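Barau Comment System - Set-up Guide for Blog Owners
Section 4: Moderation, house rules and answering readers

Last revised August 27, 2025

In this section you will switch on moderation for your blog, write the rules which your readers see above the comment box, and decide what happens with a comment that breaks them. You should have finished Section 3 (connecting Barau to your blog) before you start. If the word "Connected" does not show in green at the top of your dashboard, please go back and repeat the last step there.

The steps are the same for a blog on any subject. Many of our users write about comics, films or games, and their questions have shaped this section more than anything else.

4.1 Choosing a moderation level

1. Log in to the dashboard and open the Comments menu.

2. Choose Moderation, then Level.

3. Select one of the levels:

Open. Every comment appears at once. You can remove it later.

First time. The first comment of each reader waits for you. When you have approved it, the later ones from the same reader appear at once.

Closed. Every comment waits for you.

4. Press Save. The new level works from this moment. It does not touch the comments which are already published.

Note: New blogs begin with First time. We recommend to keep it for the first month, until you know your readers a little.

Caution: If you change from Closed to Open, all the waiting comments are published together, also the ones you have left there on purpose. Empty the waiting list first (see 4.4).

4.2 Writing your house rules

The house rules stand directly above the comment box. They may have up to 828 characters, spaces included. A counter under the field shows how many are left.

1. Open Comments, then House Rules.

2. Type your rules into the field. Use short sentences. A reader who is already angry will not read a long text.

3. Say clearly which subjects are welcome. If your blog is about comics and you also write sometimes about elections or taxes, say whether readers may answer on these things too. Most quarrels we hear of begin at this point.

4. Say what you will do with a comment that breaks the rules. You can choose between hiding it, editing it with a visible mark, and publishing it with your answer.

5. Press Preview and read the text once on a telephone screen. Long words are sometimes broken badly there.

6. Press Save.

If you do not know how to begin, you may copy this text and change it:

"Comments are welcome on everything I write here. You may disagree with me and with each other. Please speak about the opinion and leave the person in peace. Comments with insults are hidden, and I do not write back about them."

Note: The rules are shown in one language only. If you run a blog in two languages, put both versions in the same field, with an empty line between them.

4.3 The word filter

The word filter sends a comment to the waiting list when it contains a word you have chosen. It works on every level, also on Open.

1. Open Comments, then Filter.

2. Type one word on each line. Capital letters make no difference.

3. Add a star after a word if you want to catch its longer forms. For example, idiot* will also catch "idiots" and "idiotic".

4. Press Test and paste an old comment into the window. The words which were caught are underlined.

5. Press Save.

The list can hold 333 words. You will probably not need so many. A long list catches many innocent comments, and the readers become impatient when their polite remark waits two days.

Caution: Do not put the names of politicians or parties in the filter if you write about politics yourself. Your readers will notice very soon that your opinion appears and theirs is waiting, and they will say that you are afraid of the answer. If you want no politics in the comments, write it in the house rules, where everyone can see it.

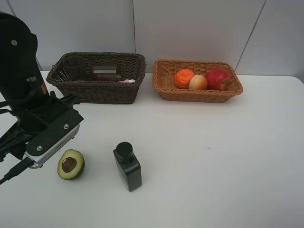
Latrice Alcantara writes that she did exactly the opposite and does not regret it: "I put eleven names in the filter before the May elections and the comments under my reviews became readable again. People could talk about the drawing. Two readers complained, I published both complaints, and one of them still comments every week. Your caution is too strong, in my opinion. Say that it can go wrong, but don't say do not."

We have left the caution as it is, but the point is fair. If you do filter names, we suggest that you mention it in your house rules and that you look at the waiting list every day as long as the filter is on.

4.4 Working through the waiting list

1. Open Comments, then Waiting. The oldest comment is at the top.

2. Read the whole comment before you press anything. The list shows only the first two lines; press More for the rest.

3. Choose Approve, Hide, Answer or Block.

4. With Answer, the comment and your answer are published together. The reader receives an e-mail if he or she has given an address.

5. With Block, the reader can still read your blog but cannot comment. You can undo this under Readers, then Blocked.

A hidden comment is kept for six months and then deleted. During this time you can bring it back with its original date.

Note: Approve cannot be undone by pressing it again. To take a published comment away, open it on the page itself and choose Hide there.

4.5 Publishing a hostile comment as a post

Some authors like to take an unfriendly comment and make a post out of it, with their own reply. Barau has a function for this, called Lift.

1. Open the comment and press Lift. A new draft is made, with the comment in quotation marks at the top.

2. Check that the name of the reader is shown in the way you want. The default is the name which the reader has typed. E-mail addresses are never copied.

3. Write your reply under the quotation.

4. Wait before you publish. The draft is locked for one hour - you can edit it, but the Publish button stays grey. The lock can be switched off under Settings, then Lift, but we advise against it.

Caution: Correct nothing in the quoted comment, not even the spelling. If you must shorten it, use the Shorten button, which puts the usual dots in the right place. A reader who finds his words changed has a good reason to complain.

4.6 If something does not work

The comment box has disappeared. Look whether the post is older than the closing time set under Comments, then Age.

The house rules are shown twice. Your theme has its own field for rules. Empty one of the two.

A blocked reader is commenting again. He or she is probably using another name. Set the level to First time for some days.

Error 588 when you press Save. The connection to the blog was lost. Copy your text to a safe place, log out, log in and paste it again.

For other problems write to the help desk from the dashboard, under Help, then Message. Please give the address of your blog and the exact text of the error.

Continue with Section 5: Notifications and e-mail.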